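In Praise of the Filing Cabinet

Every September I clean out my file drawers, and every September somebody tells me I could scan the whole lot and be done with it. I have tried! I scanned 400 pages over one winter, gave them careful names, put them in careful folders, and have opened maybe a dozen of them since. The paper ones I use every week.

So let me make the case for the metal filing cabinet, a piece of furniture that gets far less love than it deserves. People will spend a whole weekend choosing a lamp, and then keep their tax returns, their lease and the warranty for the dishwasher in a shoebox on top of the closet. A cabinet costs less than most lamps (mine was secondhand, from a Kuipers office clearance) and it will probably outlive the house.

What I love most is the drawer. A good file drawer has weight to it. You pull, it rolls, and the whole year comes out toward you, front to back, and your hand goes to the right spot before you've read a single tab. I know my car papers are two-thirds of the way down the lower drawer. I couldn't tell you what folder the scans are in without searching, and searching only works if I remember what I called the thing.

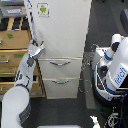
Then there are labels, and here I get a little carried away. I'm a color person. Green is for anything still open, and when a matter is settled the label comes off. I've bought the fancy kind from Luvby and the plain kind from the drugstore, and the plain ones stick just as well. I'd also say go ahead and put a silly sticker on the cabinet itself. Office furniture has been taking itself seriously for decades and it could use the company.

Wood or metal? I go back and forth. I had a lovely wooden chest from Ploltasano for five years, and it looked far better in the room than any cabinet has a right to. But the drawers swelled each summer, and I'd stand there on a humid Thursday tugging at the insurance papers like I was starting a lawnmower. Metal doesn't care about the weather. I still keep the wooden one, for envelopes and stamps and batteries, and the two get along fine side by side.

My only real rule is to leave a hand's width of empty space in each drawer. A stuffed drawer is one you stop opening, and then the pile starts growing on the desk again. Mine is down to one overdue library notice and a seed catalog, and the catalog is staying out until I've ordered the beans.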